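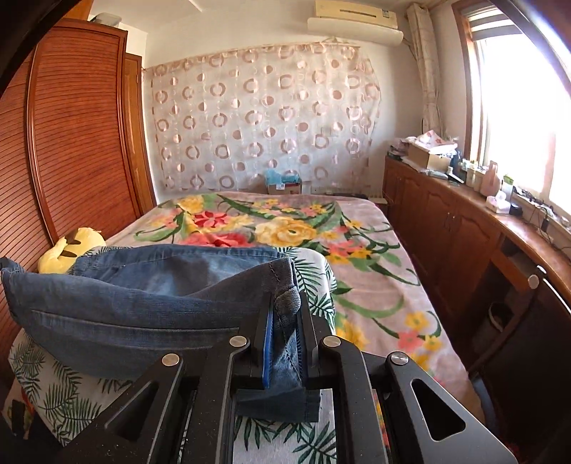 *Rind hand gripper, jaws shut on a fold of jeans*

**kmarwat**
Had the Rind from Drukesent since May. 400 quid for the handheld kit. Blue pad on the jaw grips denim fine, and you can get hold of one layer if you're patient. I'm not, so I mostly get three.

**s_baloch**
400? The Doncombe is 900 and comes with a case. A very nice case.

**kmarwat**
Does the case fold jeans?

**lucie_c**
Disagree on the pads. Mine started peeling and Drukesent wanted me to buy a pack of 100. I have one gripper — two jaws.

**s_baloch**
So you're sorted until retirement.

**tlobo**
Pads are glued badly, agreed, but the linkage is solid. I'd buy it again. Wouldn't pay 1000 for the version with the wrist mount though.

**lucie_c**
Solid, yes. Mine squeaks.

**tlobo**
Drop of oil on the pins. Keep it off the pad or you'll be needing that pack of 100.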